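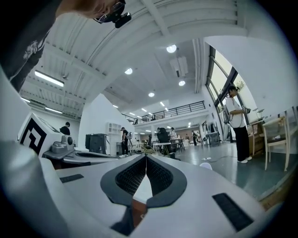 Lenside Gripper Set – README

Hi! This is the data our robotics club recorded over the fall with hand-held grippers, plus the notes I wish we'd had when we started. I'm the club member who ended up in charge of the files, so if a folder name makes no sense, blame me.

What's in it

3068 episodes, split over 12 tasks. One episode is one person doing one task once with the gripper in hand – pick up the cup, put the lid on the box, that kind of thing. Most are short. The folding tasks run longer and you'll notice we got a lot better at them by November.

463 of the episodes are marked "rough". We dropped something, bumped the table, or lost tracking partway through. I left them in because our own cleanup script needed bad examples to test on, but they're in their own folder (rough/) and the loader skips them unless you pass keep_rough=True.

How it's laid out

gondance/ – all the tabletop tasks
cimisero/ – anything with cloth or bags
rough/ – see above
calib/ – calibration clips, one per session
tasks.csv – task names, who-knows-why abbreviations, and the split each one belongs to

Gondance and Cimisero were our two team names for the club challenge and they stuck. Sorry. Renaming everything would break the scripts and I have finals.

Recording it

We all shared one big room, with several people moving around at once, so expect people, chairs and cables in the wide-angle video. Daylight changes a lot between sessions too. If your model is picky about lighting, try training on the morning sessions first and see if the evening ones fall apart (ours did, badly).

Every session starts with a calibration clip. Please use the one that goes with your session! We mixed two of them up in week 6 and spent a whole Friday chasing a bug in code that was fine.

Known problems

– Gripper width drifts a little in long sessions. There's a correction in fix_width.py and it's good enough for us.
– A few cloth episodes start late, with the gripper already closed.
– Timestamps are in local time and the clock change is not handled. It's on my list.

Using it

Anything for class or research is fine. If you write it up, call it the Lenside Gripper Set, and mention the Giannakopoulos Workshop, where we meet. Found a broken file? Open an issue with the episode number and I'll look at it after practice – usually the same week, slower during exams.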